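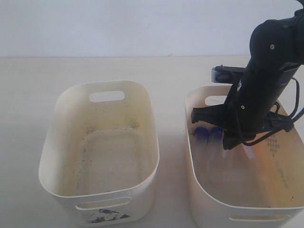
**Adding NVMe Storage to a Bognár T5 Tower Through a Single-Lane Slot**

Griltdale Technical College, Computer Systems Project
Lamisi Bawa, Thabiso Magagula, Llinos Craddock
Supervisor: Everett Fitzsimmons
Submitted 27/02/2026

## 1. Purpose

The Bognár T5 towers in the hardware lab have 3 Gb/s SATA ports and no M.2 socket. The long PCIe slot is taken by the graphics card. One single-lane slot is free. The project tested whether an NVMe drive on an adapter in that slot gives a useful speed increase over the SATA solid-state drive already fitted, and whether the machine can be made to start from it.

The graphics card was not to be moved. The lab uses these machines for 3D coursework, and the second long slot is blocked by the card's cooler.

## 2. Equipment

| Item | Detail |
|---|---|
| Computer | Bognár T5, original board, latest firmware offered by the maker |
| Original drive | 2.5-inch SATA SSD on port 0 |
| New drive | Ferel M.2 NVMe SSD |
| Adapter | Bostness passive card, M.2 to PCIe, single-lane edge connector |
| Operating system | Linux, same installation copied to both drives |
| Boot helper | USB stick with a boot loader and NVMe driver |

The adapter has no logic on it apart from a voltage regulator. Link speed is set by the board and the drive.

## 3. Installation

The adapter came with a full-height bracket, which fits the T5 without changes. The drive was fastened with the screw supplied. The thermal pad in the kit was too thick for a drive with chips on one side only and bent the drive upward when the heat spreader was tightened. A thinner pad was used in all later tests.

At first power-on the drive was missing from the firmware screen. This was expected, as the firmware has no NVMe support. Linux detected it without extra drivers once started from the SATA drive.

## 4. Test method

Each test read or wrote one 2000 MB file of random data. Random data was used so that compression in the drive controller could not affect the result. The file cache was cleared before each read. Every test was run five times and the middle value was kept.

Link status was recorded with `lspci -vv` before each set of runs. This step was added after the first day, for the reason given in Section 5.

## 5. Results

| Configuration | Negotiated link | Sequential read |
|---|---|---|
| SATA SSD | 3 Gb/s | 205 MB/s |
| NVMe, firmware default | 2.5 GT/s, x1 | 176 MB/s |
| NVMe, slot set to Gen 2 | 5 GT/s, x1 | 352 MB/s |

With the firmware left at its default setting the new drive was slower than the old one. The link status showed that the slot had trained at first-generation speed. The setting that controls this is labeled "Expansion Slot Mode" and is found under power management, where we did not look until the second lab session. Changing it from Auto to Gen 2 doubled the measured rate.

The SATA result is lower than the port should allow. We tried a second cable and a different port and saw no change. The drive is several years old and nearly full, and either condition could explain the figure. It was not tested empty, so the comparison slightly favors the NVMe drive.

Write speeds followed the same order but varied too much between runs to be reported as single values. The raw logs are in the project folder.

## 6. Starting from the NVMe drive

Two methods were considered.

**Modified firmware.** User forums describe adding an NVMe module to the T5 firmware image. The board has one soldered flash chip and no recovery jumper. Mr. Fitzsimmons did not approve this method for a lab machine.

**Boot loader on USB.** The computer starts from a USB stick, which loads the NVMe driver and passes control to the system on the new drive. We fitted the stick to the internal USB header with an adapter cable so that it cannot be pulled out by accident. This worked on every start after the boot order was corrected. If the firmware battery is removed, the boot order resets and must be entered again.

Resume from sleep failed twice with the drive on Gen 2. Both failures were followed by a normal cold start. Disabling link power saving in the kernel options stopped the fault for the rest of the test period, but we have not shown that this was the cause.

## 7. Remaining work

- Repeat the SATA test with an erased drive.
- Test small random reads, which affect daily use more than large files do.
- Log drive temperature with the side panel closed and the graphics card under load.
- Try a second adapter in the same slot to check the sleep fault.

Apolline Delorme has reserved the T5 nearest the bench power supply for these tests in March. The slot setting and boot order are written on a label inside its side panel.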